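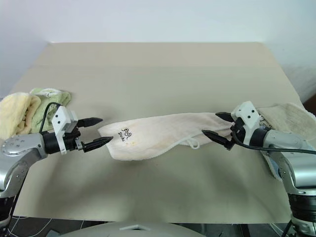
Ticket 3107
Opened by: Guadalupe Medrano
Opened: 18 Jan 2021
Site: Giltell, rear hall
Queue: Cooling / power
Priority: 2
Status: closed

Reported
Row nearest the loading door running hot again. Servers throttling, search index rebuild crawling, jobs that normally finish before breakfast still going at lunch. No hardware alarms. Dresell dashboard all green, which is no use to anyone.

08:40 GM
On site. Hot at the back of the row, fine at the front. Both cooling units running. Fans sound normal. Checked the floor tiles, none blocked. Left the doors shut and will read again in an hour.

09:45 GM
No change. Inlet temps at the top of the rack are higher than at the bottom, so warm air is coming over from the back. Blanking plates missing in the upper slots where the old storage boxes came out. Have asked Stoyanova to send plates. In the meantime cardboard and tape, I know, I know.

10:30 GM
Cardboard helped the top slots. Throttling still there on the lower machines though, so not the whole story.

10:50 Remote desk
Can you confirm fan speed on the left cooling unit? We see 100 per cent demand from the controller but the power draw looks low for that.

11:05 GM
Display on the unit says 100. Put my hand over the grille and there's hardly anything coming out compared with the other one. So the display is showing what it's been asked for, not what it's doing. Useful.

11:20 Remote desk
Agreed. Controller reads the demand back, there's no speed sensor on that model. Zusus firmware on both? Please send version.

11:35 GM
Zusus on both but not the same version. Left unit is one behind. Looks like it got missed when the other was done in March. Nothing in the log to say why.

11:50 Remote desk
Older version caps the fan at 900 rpm after a power dip and doesn't lift the cap until its restarted. Was there a dip?

12:10 GM
Yes, Saturday night. UPS log shows it, very short, nothing dropped. Nobody raised a ticket as all the servers stayed up.

12:15 Remote desk
That'll be it then. Plan:
Move the index rebuild to the other row
Restart left unit, watch fan come up
Update firmware to match the right unit
Second restart, then move jobs back

13:00 GM
Rebuild moved. Took longer than it should, two jobs hung and had to be killed by hand. Restarting the unit now.

13:10 GM
Fan came up properly, you can hear it from the door. Back of row already dropping.

13:55 GM
Firmware done. First try failed - wrong cable, my fault. Second restart fine. Versions now match.

15:30 GM
Temps level front to back. No throttling since the first restart. Jobs moved back, rebuild picked up where it left off.

16:20 Stoyanova
Blanking plates going out on tomorrows van.

16:25 GM
Ta. Cardboard stays till then, please don't let anybody bin it.

Cause
Left cooling unit stuck at capped fan speed after power dip, older firmware. Missing blanking plates made it worse.

Still to do
Dresell to add an alert when power draw doesn't match fan demand
Check firmware on the front hall units, same batch
Add "restart cooling units" to the power dip checklist, it isnt on there
Fit plates

Closed by GM. Reopen if the row goes over limit again, don't start a new ticket.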